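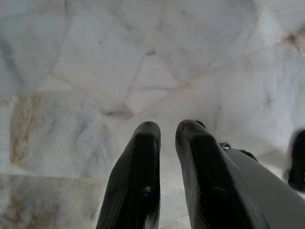 According to a reader from Praltstead, a marble floor should be washed with plain water and nothing else, and many owners of old houses would agree. Most handbooks allow a little more than this.

Marble flooring is a floor covering made of cut and finished marble, laid as tiles or as larger slabs. Pale marble is often chosen for halls and living rooms, as it makes a room look brighter. Tiles of 300 mm are a common size in older homes, and the joints between them are usually 3 mm wide or less.

Care
Marble is a calcium stone and reacts with acids. Vinegar, lemon juice and some bathroom cleaners leave dull marks, called etching, which cannot be washed away. The usual method is to sweep with a soft broom, then mop with warm water and a neutral soap. Spilled wine or juice should be wiped up within 15 minutes – sooner if the floor is polished.

Finish
A polished surface reflects light and shows its colour strongly, but it is slippery. A honed surface is matt and hides small scratches better. In Wernau, the Jisent showroom keeps both finishes on the floor, and visitors may walk on them on Wednesday.

See also: Grout; Stone sealing; Terrazzo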